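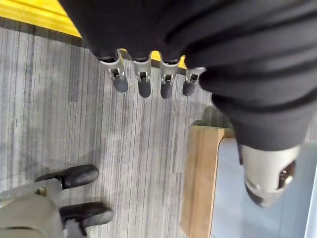 Carport and Deck Walk-Round — Checklist with Comments
Site: 30 Atness
Builder on original paperwork: Grarkbridge
Checked by: Chang-ho Noh
Date: 14/09/2020

1. Posts and footings
Plumb, all posts — OK
Post bases clear of soil — NO. Mulch piled up against two at the back. Rake it off, keep it off.
Anchor bolts tight — OK except rear left, got half a turn out of it. Recheck in April.
Cracks in concrete — hairline at front right. Same as last time I think. Watch.

2. Beams and rafters
Sag — none by string line
Splits at bolt holes — one, small, rafter nearest the house. Not through. Marked with pencil.
Joist hangers, all nails in — NO. Missing nails in 2 hangers on driveway side. Proper hanger nails please, whoever did the last one used drywall screws.
Rust on brackets — light surface only

3. Roof sheets
Screws and washers — washers perished along the gutter edge. Replace whole row, don't pick and choose.
Overlaps sealed — OK
Flashing at house wall — lifting at the corner. Didnt pull on it. Needs a dry day and two people.
Gutter — full of leaves. Downspout runs ok once cleared.

4. Deck
Ledger board to house — bolts OK, no soft spots with the screwdriver
Boards — three soft near the steps. FAIL. Cone left there, tell the tenant.
Popped screws — up to 40, mostly on the sunny side. Drive or replace.
Gaps for drainage — blocked under the planter. Move planter.
Slippery growth — yes, north corner. Scrub, no pressure washer on that stain.

5. Railing and steps
Railing push test — OK on the long run. Loose at top of steps, post moves. FAIL.
Baluster spacing — OK
Step heights even — bottom one is low, path has settled. Owner knows.
Handrail splinters — sand it

6. Electrical
Outdoor outlet cover — cracked, order new
GFCI trips on test — yes, resets fine
Light under the carport — works. Cable clip missing, hanging a bit low over the car side

7. Paperwork
Permit copy — on file, no. 774
Roof sheet warranty — Skestetley, cant find the second page. Ask Fu.
Previous report — seen

Result: NOT PASSED. Steps closed off until section 4 boards and section 5 post are done — use side door meantime. Rest can wait for the regular visit, but do the hanger nails before any snow.

Recheck booked: not yet — call me when the lumber is in.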